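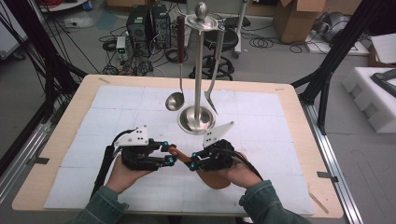

Utensil stand with ladle and slotted turner.

Varnthorpe Community Kitchen: progress report to the Obura Fund, period ending May

Cooking classes now run on Thursday evenings in the back hall at Varnthorpe. The first course had 9 places and all were filled. Two people dropped out when their work shifts changed, and their places went to the next names on the list. A second course is open for sign-up.

Spending. Of the $1000 set aside for small equipment, we have spent most on pots, knives and storage bins. The receipts are with Holger Fjeld and will come with the final accounts. The extractor fan is not yet paid for. Clesetti sent the wrong duct size and the invoice is on hold until they replace it.

Teaching. Adhiambo Mabula leads the sessions and Ville Suominen covers food safety. They have written four recipe sheets so far — lentil soup, flatbread, baked fish and a bean stew. The fish sheet needs another look, as the oven times were wrong for the older stove.

Problems. The hall sink drained slowly for three weeks and we had to end two classes early. The landlord has cleared the pipe. Attendance was lower in the last week of the course and we have asked people why.

Next period. We plan to finish the fan, print the recipe sheets and start a Saturday class for parents. We would like to move $90 from printing to ingredients and ask for your approval.

Tatu Gachanja, project lead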